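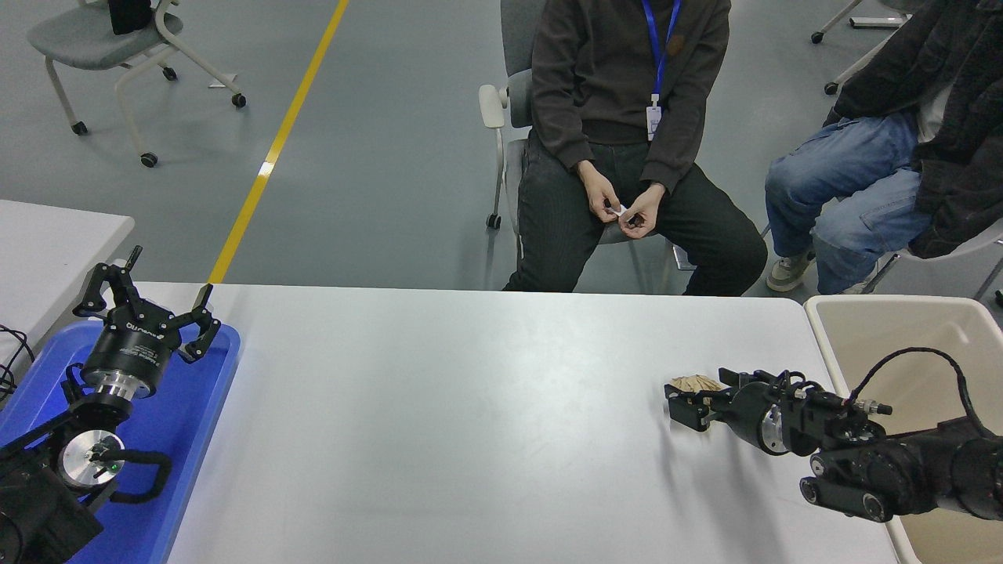

Mon 15 December

Notice to readers regarding the winter schedule of this blog, and a short report on the move from Mosham to Skilen.

The move was completed in June. The apartment in Skilen is on the second floor and is smaller than the previous residence by one full room. Of the 16 boxes of books that left Mosham, 13 have been unpacked. The remaining boxes are in the hall closet and will stay there until additional shelving has been approved by the other member of the household.

Several readers have written to ask about the cost. The moving firm, Drakari, charged 975 dollars, including the piano bench but excluding the piano, which was sold before departure. The invoice matched the written estimate. One lamp arrived with a bent shade, and a claim was filed and paid without dispute.

Residents considering a similar move are advised to transfer their library card early. The Skilen branch requires proof of address and accepts a utility bill, but does not accept a lease - a rule that was explained to this author on two separate visits.

The matter of bread remains open. The Salazar bakery in Mosham sold a dark rye that has no equal within walking distance of the new address. The supermarket loaf is adequate for toast.

Posts will appear every second week until spring. Comments on older entries have been closed owing to spam, and messages sent by email will be answered within 8 days. The reading list for the past year is still being typed up and will be posted separately.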